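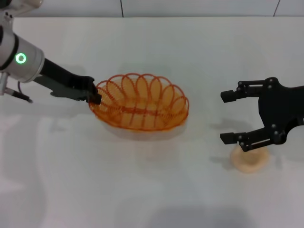 Bimanual basket task: right arm waits too long after left arm has contact

graltdale_tom
Hello all, first post in this section, please excuse my English. I am writing the coordination layer for two arms on one table. Left arm holds the wire basket at its rim, right arm takes the small beige part and puts it inside. Each arm alone is good. Together the right one hesitates with open fingers, and sometimes the planner gives up completely.

The planner is the one from the Skaltidero package, version 2. I gave it 200 ms for each replan. The log says "goal in collision" in 15 of 145 trials, always for the right arm, always when the part lies close under the lower finger. I have already checked the calibration of both cameras and I believe it is fine.

Which would you suspect first, the perception or the planner?

Younis
Perception. An orange wire basket on a white table is nasty for a depth camera. You see the table through the gaps, so the point cloud of the basket is half basket and half table. What does your collision object look like? If it is a convex hull, it may be much fatter than the real thing.

graltdale_tom
It is a convex hull, yes. I add 15 mm padding to it. When I wrote this I was thinking only of the left arm.

parsons_h
I don't agree with Younis. A fat hull would give you failures at the place step, over the rim. Tom says the goal is in collision at the pick. Look at the shadow of the right gripper, it falls on the table near the part. If your segmentation is colour based, the shadow can join with the part and the grasp centre moves. Then the finger pad goes into the table model, and there is your message.

Younis
Possible, but a shadow has no depth. He would have to be taking the mask from RGB only.

graltdale_tom
I take the mask from RGB only. The height comes from a constant for the table. Sorry, I should have written this in the first post.

parsons_h
Then print the grasp pose for the failed trials and compare it with the good ones before you change anything in the planner.

cukcombe
Can I ask a different question, why does the right arm have to wait for contact on the left? I would plan both arms as one group and let the optimizer sort out the timing.

graltdale_tom
I tried this in January. The solution was slower and the left finger often pushed the basket sideways while closing. With the wait, at least I know which arm made the error.

cukcombe
Fair enough, but you pay for it on every cycle. I still think one group is the right way in the long term.

graltdale_tom
Small update. I printed the poses as Howard Parsons suggested. In the failed trials the grasp centre is shifted toward the gripper shadow, and the height is also wrong, but for another reason: I had the table constant in the wrong frame for the right arm. I corrected the frame and now I am running the 145 trials again. The padding I will make smaller afterwards, one change at a time.

Younis
Please post the place step results too. I have not given up on the hull.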